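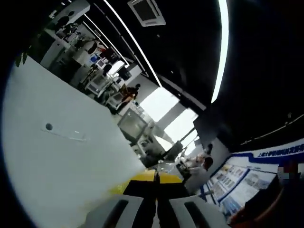 # Grovbridge adds wrapped sponges to its office supply range

2024-09-30 – Grovbridge today extends its office supply range with yellow cleaning sponges in two shapes, each sealed in clear plastic. The range now lists 2,317 items.

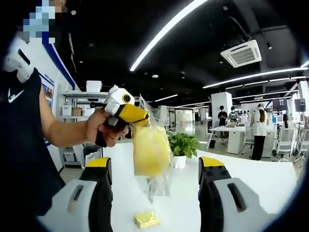

## Shapes and wrapping

The Pleltumia is a rectangular block. The Bakulari is a rounder piece, closer to a disc, in a looser bag with a twisted tail.

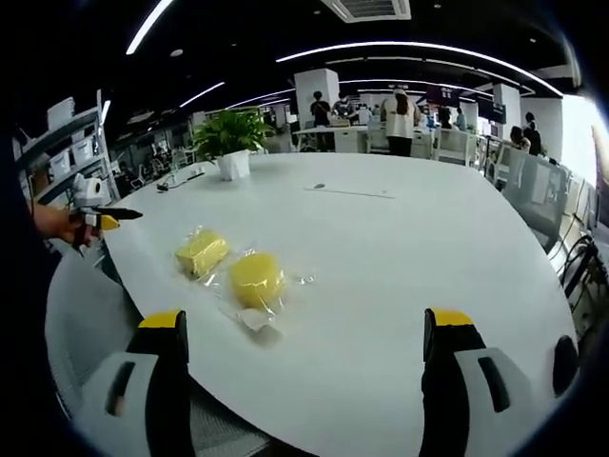 Both are intended for smooth, glossy desk and table tops in shared offices. The wrapping stays on until first use – opened sponges should be kept apart from sealed stock.

## Supply

Orders are packed in cartons of 11 and leave the Gumede depot within four working days. Mixed cartons will follow in January.

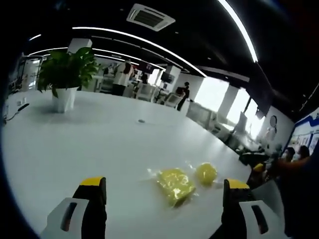

*Two wrapped yellow objects on a white office table.*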